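Ticket 503 – Sorting cell, arm stops before second pick
Project: Uvcombe student automation project, bench 4
Opened by: Viola Donati
Assigned to: Roman Wasilewska
Status: open

Viola Donati
Breaker goes into the green tray fine. Then the arm moves back over the table, opens, and stops with "target not reachable". Same stop on 17 runs this afternoon. Restarting the Deveo controller clears the message but the next run ends the same way. Parts are the usual set: orange boxes, button caps, pipe clamp, breaker.

Roman Wasilewska
Which part is it going for when it stops? Please send the pick order and the log line just before the error.

Viola Donati
Pick order is breaker, blue cap, clamp, then the rest. It stops on the blue cap. Log line 1,642 says "approach blocked, left finger". I had the cap right up against one of the orange boxes. 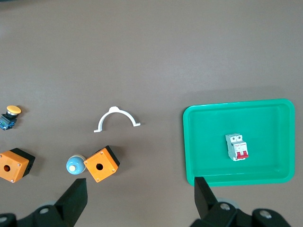

Lino changed the finger clearance setting in August for the wider fingers and I don't think anyone set it back. I can see the old value in his notes but I don't have rights to edit that file.

Roman Wasilewska
That fits the log. With the wide setting the planner wants free table on both sides of the part, and the box is in the way. Two things to try:
Move the cap a hand's width from the box and run again.
If that works, put it back and turn the approach 90 degrees.
I have asked Corrado Vitale for edit rights for you.

Viola Donati
Moved the cap, picked it first try. Turned approach still fails – same message, right finger this time. Waiting on the rights.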